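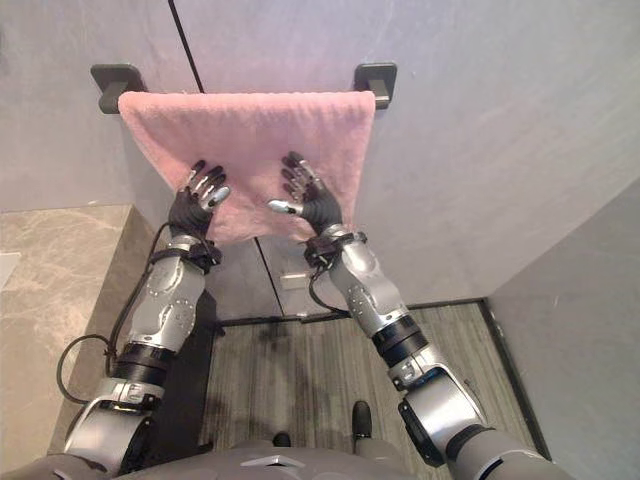
Ankica Spahić

Progress report to Golestani, towel task, second period

In this period the robot was working in the bathroom area at Plitar. The plan was to finish hanging and straightening towels and to start folding. Straightening is done, folding is not started, and I explain the delay below.

In January we had a fault in the right arm. While both hands were pressing the towel flat against the wall, the right wrist did not stop at its force limit and continued to push. Bongani Matlala used the emergency stop. No person was hurt. One bracket of the towel bar became loose and we have fastened it again.

We went through the logs of 352 trials. The same force error is present in two earlier trials, but it was short and the operator did not notice it. I am sorry that our weekly check did not catch it. The cause, as far as we understand, is a wrist sensor which loses its zero value after a long session. Dzifa Bonsu could repeat the fault on the bench. We have not yet repeated it on the left side.

Since the fault, the sensors are set to zero before every trial, and the software stops both arms when the two wrists disagree too much. One person must stand at the stop button during all contact work. This makes us slower, and the target of 700 trials will not be reached in this period. I ask to move it to the next one, with no change to the budget.

The replacement sensor is ordered from Trasa. Folding will start after it is fitted and tested.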